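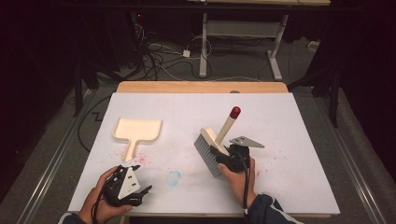
Padel: Recording Tabletop Cleaning with Hand-Held Grippers
Student Project Report, Clulau Laboratory Course
Submitted 11/04/2019

1. Purpose

The Padel project set out to determine whether cleaning tasks performed by a person using a pair of hand-held grippers could be recorded in a form suitable for training a two-armed robot. The task selected was sweeping small items across a table with a brush and dustpan. It was chosen for its uneven results: small items scatter, and the operator must change the stroke accordingly.

2. Materials and Method

The operator works with one gripper in each hand. A camera on each gripper records the area ahead of the fingers, and a further camera at head height records both hands together. All streams were stored using the Clalent logging software provided by the course.
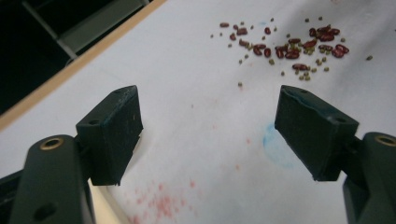 Dried beans were adopted as the test material after early trials with paper scraps, which moved whenever someone walked past the table. Two kinds were mixed, a larger dark red bean and a smaller green one, and scattered on the white surface before each run. The two sizes respond differently to the same stroke – the small ones tend to roll ahead of the bristles. The reddish specks and the pale blue smudge on the surface were left in place during recording, and the labeling guide instructs reviewers not to mark them as items to be swept.

Each run was limited to 80 seconds. The operator was asked to keep the tools within view of at least one camera at all times.

3. Results

The team collected 400 runs during May. Of these, 13 were discarded because one stream had stopped early.

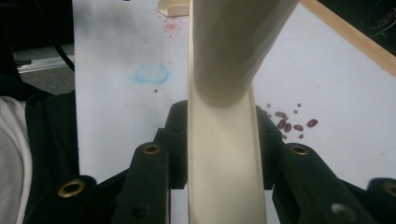 Reviewers then labeled the remaining runs for grasp, stroke, and release. Agreement between reviewers was high for grasp and release. It was lower for stroke, mainly where the operator paused and resumed in the same direction. The guide was revised so that a short pause no longer ends a stroke, and the affected runs were labeled again.

A second difficulty concerned the gripper views. A held tool can hide much of the table from the camera behind it, and the position of small items must then be taken from another view.
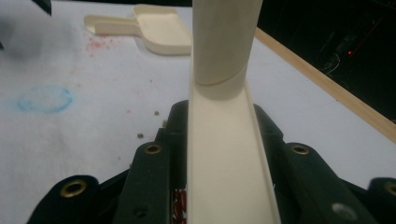
4. Limitations and Further Work

All runs used one table and one set of tools. The policy trained on this data has been tested only in the Christodoulou simulator, where it completed the sweep in three of the starting layouts and failed when items lay close to the table edge. Trials on a physical robot are planned for the next term, together with a second table of a different height.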